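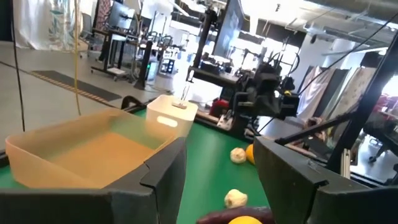 Esta galería nació de una costumbre pequeña, la de ordenar la verdura y la fruta sobre una mesa verde antes de repartirla en cajas, y se ha ido haciendo más larga de lo que yo pensaba (me pasa siempre, empiezo con una foto y acabo contando media despensa). En Pustilness, que es como llamamos a nuestro cuaderno de cocina y huerta, nos gusta enseñar las cosas de comer tal como están encima de la mesa, sin mantel ni ramitas de romero colocadas con pinzas. Lleva fecha del 27/01/2020.

Confieso que el ajo me puede. Tiene esa piel de papel, color crema, que cruje al tocarla, y al lado de una berenjena oscura o de un limón parece todavía más pálido. En casa lo guardo al aire, lejos del fregadero, y nunca en la nevera. Con los limones soy menos paciente y en cuanto junto unos cuantos ya estoy pensando en mermelada: para cada 720 gramos de fruta pongo 200 de azúcar de más sobre la receta de siempre, que a mí la amarga no me acaba de gustar, y que me perdonen los puristas.

Luego están las calabazas, claro. Las de cuello corto y barriga redonda me parecen las más simpáticas de toda la huerta, y no hay dos que se tumben igual. En junio, cuando las plantas apenas arrancan, una mira la tierra y no se cree que de ahí vaya a salir semejante forma. ¡Y sale!

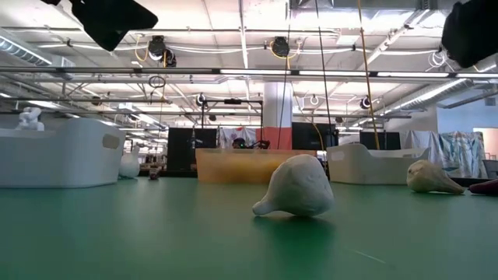 *Dos piezas con forma de calabaza, una gris blanquecina y otra beige, con las cajas al fondo.*

Para separar las cosas prefiero recipientes bajos y de colores distintos, que así se encuentra todo de un vistazo y no hay que andar levantando tapas. Cada cosa con las suyas: lo morado con lo morado, lo amarillo junto y los ajos en su cuenco, aunque siempre quede alguno suelto por la mesa esperando turno. A mí ese momento a medio ordenar me gusta casi más que el final, cuando todavía se puede cambiar de idea y pasar la fruta al otro lado.
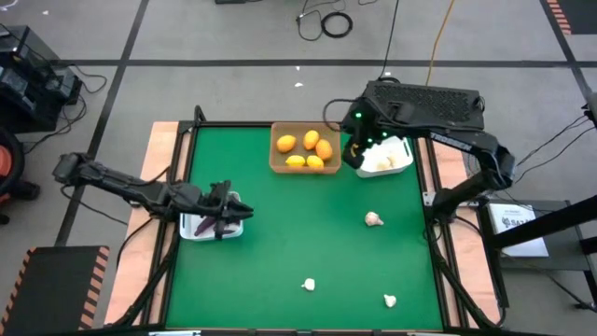 *Cesta blanca con lo morado, bandeja translúcida de tono anaranjado para la fruta y cuenco blanco para los ajos; otros tres, sueltos sobre el verde.*

La próxima galería irá de cebollas y puerros, y ya tengo apartadas 68 fotos entre las que elegir, así que me llevará un rato. Mientras tanto, la receta de la mermelada sigue en la sección de conservas, con las cantidades completas y las notas sobre los botes.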